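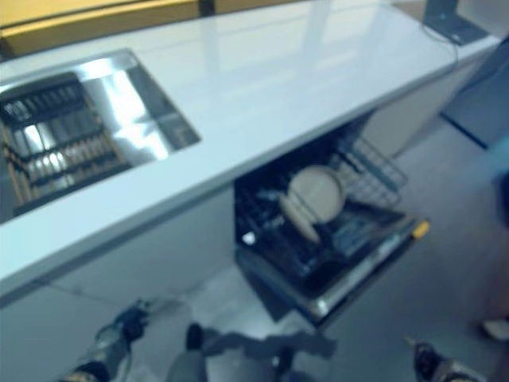 *Sink end of the bench, screen at the other*

**stimwood_pete:** My Hiltach keyboard died mid-email again, 39 days on a "100 day" charge. Anyone tried the Plultum dock? I'm over AAs.

**Soomro3015:** Got one in October – love it! Colour's a bit grim, but it tops up a mouse and keyboard overnight.

**josue_sampaio:** Disagree, sorry. Mine cooked 2 mice. Just buy rechargeables, mate.

**Soomro3015:** Were they on the old firmware?

**josue_sampaio:** No idea. Why does a charger need firmware??

**stimwood_pete:** Fair point. Which rechargeables?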